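Kurkside Playroom Supplies
Home > Storage & Sorting > Tubs and Posting Boxes

Skivenen tidy-up set — sorting boxes and grey tub

In stock. Usually sent in 2 working days. Collection from the Kurkside counter also fine, ring first please.

The set is for sorting games and for the end of the day when everything has to go somewhere. Coloured boxes with round holes to drop things in, plus a plain grey tub for the lot that hasn't been sorted yet. Works for playgroups, nurseries, toy libraries, anyone with a floor full of bits.

Boxes can be used stacked in a column or apart. Yellow, blue and pink. Most people start with the tub full and let the children post things through one at a time — a cloth in the yellow, a ball in the blue, whatever rule you like. Change the rule next day.

Tub is rectangular, takes a good mixed load. Toys, cloths, cans, odd bricks. Soft stuff on top if you want it quieter.

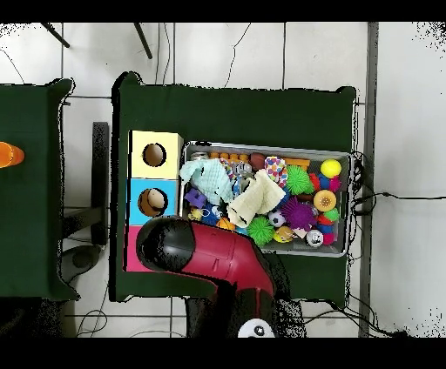 What you get

Sorting boxes, one each yellow, blue and pink
Grey tub
Card with game ideas (English only at the moment, sorry)

Toys, cloths and table cover not included. Ask us about the Zimitz filler bag if you want somthing to start with, it's mixed and we don't pick colours.

Sizes and weights

Tub is 800 mm round the rim, measured with a tape. Holes are big enough for a small ball or a scrunched cloth. Packed weight is on the delivery label, some 4 kg with the card and wrapping.

Cleaning

Tub — warm soapy water, dry before stacking. Boxes — wipe only, damp cloth, don't soak. No bleach on the coloured faces. Cloths you already have can go in with your normal wash.

Good to know

Stack on a flat table or on the floor. A fabric cover stops the bottom box sliding about. Not a seat, not a step. Keep very small parts out of the tub if under threes are using it. Check rims now and then for rough bits and tell us if you find any.

Old Yordanov tubs do not nest with this one, the rim is differnt. Please don't order extras to match without asking.

Delivery and returns

Mainland orders by van. Unused sets back within the month, original wrapping if you've still got it. Orders over 200 pounds go free.

Playgroup or school order? Email Urmila Tomar with how many rooms and she'll send a price — Mondays are slow, sorry.

Page updated Sunday, March 10, 2019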